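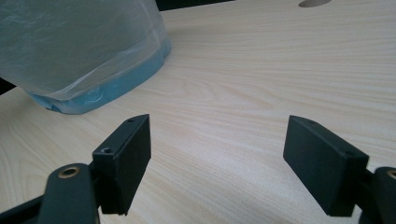
4.3 Recording two-handed episodes with a bag-lined container

Follow this section after the Hosix grippers have been calibrated (4.1) and the clocks are in sync (4.2). The steps are the same ones used to collect the Mascombe bag set, so episodes recorded this way can be added to it without conversion.

Before you start

Clear the tabletop of everything except the task object. Do not cover the wood grain with a cloth or mat. In our tests, tracking was lost in 47 episodes out of 1,190 on bare wood, and nearly all of those came from fast wrist turns.

1. Start the Amano recorder and wait for both gripper streams and the head stream to show a steady rate.

2. Stand the container upright on the table with the bag already in it. Fold the top of the bag over the rim. It does not need to be neat, and the folds should differ from one episode to the next.

3. Pick up one gripper in each hand. Let the cables hang clear of the container.

4. Open both grippers fully and hold them still for two seconds. The software uses this pause to mark the start of the episode.

5. Bring the left gripper toward the side of the bag with its jaws open. Keep the right gripper back until the left one has arrived.
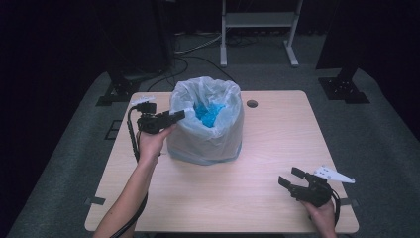 Figure 4-3. Left gripper beside the bag, right gripper near the front corner of the table. Both jaws are open.

6. Carry out the task at normal hand speed. If you drop or miss the bag, keep going and try again. Recoveries are useful for training.

7. Return both grippers to the open position and stop the recording.

CAUTION: Do not squeeze the jaws hard against the container wall. The finger pads can shift on their screws, and the width reading will be wrong until you calibrate again.

Note: Thin plastic reflects light. If the head view shows bright patches on the bag, dim the nearest lamp before the next episode.

Checking a batch

Record in batches of 30, then open the batch in Corari and play back the first and last episodes. Discard any episode in which a gripper track jumps or the starting pause is missing. Failed attempts with clean tracks stay in.

How many episodes you need

The policy trained on 1,190 episodes learned to reach the bag but often closed too early. At 4,000 episodes the early closing became rare. We have not tested other bag thicknesses. Questions about the batch format go to Orest Fedoruk.

Continue with 4.4, Exporting to the training format.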